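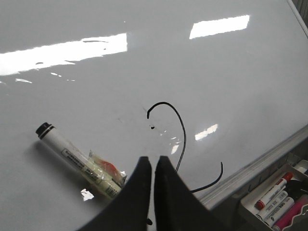

Kobina Essien wanted to know, before any of us had our coats off, whether a board that has gone grey can ever be brought back, or whether you just have to live with it. It was a fair question to open a Sunday with, and it set the tone for the whole visit. We had all come to the Brornitz open day with some board or other on our conscience.

I should say that I went mostly for the bus ride and the lunch. My sister had booked two places and then come down with a cold, so I took our neighbour's girl, who is in grade six and likes stationery even more than I do. The works is out past the rail yards, a long low building with a colourful sign, and we were early, so we stood about in the foyer reading the old catalogues they had put out on a table. I could have stayed with those catalogues all morning. There was one with nothing in it but pen trays.

They took us around in groups of 15. Ours started in the coating room, or at least at the window of it, as visitors aren't let in where the surface is still curing. The guide explained that the gloss is what does the work. A marker line sits on top of a hard, shiny surface, and the ink carries something in it that stops it gripping, so a dry cloth will lift it. Once the surface gets scratched or worn, the ink finds somewhere to settle and you get ghosting, those faint grey words from last month's meeting that hang about behind this month's. I had always blamed the markers. I have since apologised to a few of them.

After that came the trial room, which was my favourite part and the reason I would go again. They leave boards in there for people to write on and wipe, over and over, and there is no attempt to make them look nice for company. You get a loop here, a dot there where somebody has put the pen down to think, old smudges under the ceiling lights. The two finishes we were shown are called Lenent and Gerkerel. Lenent is the very glossy one, lovely to write on and easy to wipe, but it does throw the lights back at you something fierce if you sit in the wrong chair. Gerkerel is duller and kinder to the eyes, and a bit more work with the cloth. Our group argued about this for longer than the schedule allowed! The teachers wanted less glare and the office people wanted less scrubbing, and I don't think anybody changed sides.

Back to Kobina's question, which the guide saved for the cleaning bench. The answer was a cautious yes, sometimes. She said to start with a dry cloth, then a barely damp one, then proper board cleaner, and to let the surface dry fully before writing on it again. For an old stubborn line you can go over it with fresh dry-wipe ink and rub it off straight away, and the new ink takes some of the old along with it. We all had a turn at this. Mine came up beautifully, apart from one corner. She was firm about scouring pads, and a man at the back went rather quiet.

Markers got a good half hour to themselves. Store them lying flat, she told us, and push the cap on until it clicks. My young companion asked about taping a marker to make it fatter to hold, as her teacher does, and was told it's fine so long as the tape stays well clear of the cap. She wrote that down in purple.

Lunch was in the canteen, sandwiches and a very good lemon slice, and afterwards we were free to wander over to the Ayaaba hall next door where the seconds are sold. I had promised myself I wouldn't buy anything. I came home with a small board for the kitchen, with a tiny flaw on one edge that I can't find any more, and a packet of cloths. Kobina bought nothing and asked three more questions, all good ones.

If you're thinking of going, the next one is in July and you do need to book. Wear flat shoes – the floors are hard and there is a lot of standing. Parking is at the side gate, not the front, and the bus stops running earlier than you would like, so keep an eye on the time if you get talking at the pen trays.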